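A day out at Mostham: ground tour, museum and a very cold second half

I'd been promising myself a trip to Mostham for years. I collect grounds the way other people collect fridge magnets, and this one kept slipping off the list - too far for an evening game, too awkward by train, and whenever I had a free weekend they were away. Then the club announced an open day in April with a stadium tour in the morning and a league match against Dullholm in the afternoon, one ticket for both, and I booked it before I'd even looked at how to get there.

Getting there, as it happens, means a train to Dullholm and then the number 26 bus, so I spent the first leg of the journey sitting among away fans who were all going the same way as me. They were a cheerful bunch considering their position in the table. One of them had brought a whole fruitcake and was cutting it up on his knees with a plastic ruler. I had two slices.

The bus drops you by a tire shop and you walk down an alley between back yards until the floodlights pop up over the roofs. I love that bit of any new ground! You never get it at the modern bowls out by the highway, where you can see the place from miles off and then spend half an hour crossing a parking lot. Gates opened at 10 a.m. and there was already a line, mostly families, plus a few solo types like me with notebooks.

The tour starts in the main stand, which everyone calls the Fuchs Stand after the brewery that used to back onto it. You go in through the players' entrance, past a row of pegs that are far too low for grown men (left over from a school, our guide said), and into the home dressing room. It's tiny. The shirts were already hung up for the afternoon and we weren't allowed to touch them, though one kid got a sleeve before his mother noticed. The away dressing room is smaller again and has a pillar in the middle of it. Our guide swore this was to do with the roof. The Dullholm fans in our group had other theories.

From there you climb up through the offices, and they let us put our heads round most of the doors.
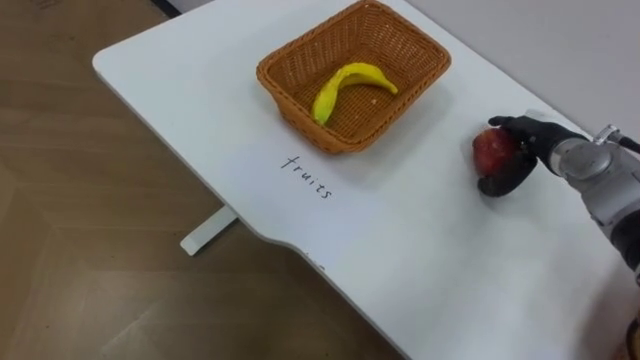 Wicker basket on a white table.

Then came the boardroom, with all the pennants from preseason friendlies, and the press box, which has the best seats in the ground and the worst heater. I sat in the radio commentator's chair and could see straight over the far terrace to the allotments. Somebody was out there digging and didn't look up once the whole time we were there. I've put that spot down as my retirement plan.

The museum is one room under the north end and I could have stayed in it all day. There's a lovely wall of old match programs, and a ledger open to the page for the record attendance, 3,879, for a cup replay that they lost 4-0. The club seems quite proud of it all the same. Next to it is a goalpost - a square wooden one, painted so many times that the edges have gone soft - and a cabinet of boots from the leather days. I picked one up (you're allowed to with those) and I can't imagine running in it, never mind in mud up to the ankles. The labels are all typed on a typewriter and a few have corrections in pen, which I hope they never fix.

My only grumble is that the captions stop dead at the promotion season. Plenty has happened to the club since, good and bad, and I'd have liked to read about it. There's a donation box by the door if you feel the same way. 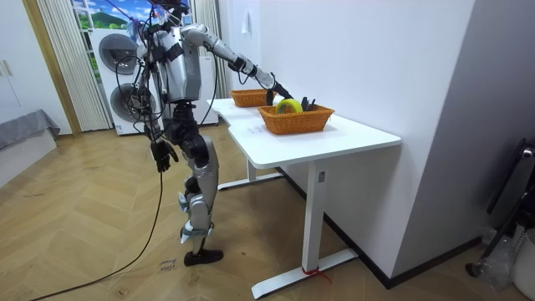 This page was last changed in April.

Lunch was a pie and a cup of tea from the hatch at the corner of the terrace. Chicken and leek, decent crust, molten inside, eat it last. They also do a thing called a Dresudeo, named after the sponsor, and it's a hot dog with fried onions and pickled cabbage on top. I watched several go past and regretted the pie a bit. Bring cash, because the card reader gave up before noon and the line went back to the turnstiles.

Now the match. Mostham play in a sort of lopsided 4-4-2 with the left winger staying so wide he was practically in the dugout, and for the first half hour it worked a treat. They scored early from a corner, a proper header from the center half, who had nobody near him. It should have been two when the striker rounded the keeper and then took so long deciding which foot to use that a defender came back and tidied up. The groan that went round was wonderful. There were roughly 1,000 of us in, I'd say, and it sounded like more under that tin roof.

After the break the wind got up and turned everything into a lottery. Goal kicks were coming back toward the keeper. Dullholm worked this out first, kept the ball on the ground and equalized with a nice low shot from the edge of the box after a quick free kick that half the Mostham team was still arguing about. My cake friends were jumping all over each other behind the goal. I had moved along the terrace to get out of the wind by then and so I saw it from side on, and it was a very tidy finish, right in off the post.

It finished 1-1. Mostham had a shout for a penalty near the end, and the whole main stand stood up for it, and the referee waved it away. I thought he was right. I kept that to myself.

A few notes if you're thinking of going. The open day ticket covers the tour, the museum and the match, but you have to pick a tour time when you book. Tours take 40 minutes, and there are steep stairs up to the press box with no way around them. The covered part of the terrace fills up first, so if it looks like rain get in there straight after lunch. The last bus back leaves soon after the final whistle and doesn't wait, and I had to jog for it with a program in my teeth.

Next on the list is the Dullholm ground, seeing as I now know the train times by heart and have been promised more fruitcake.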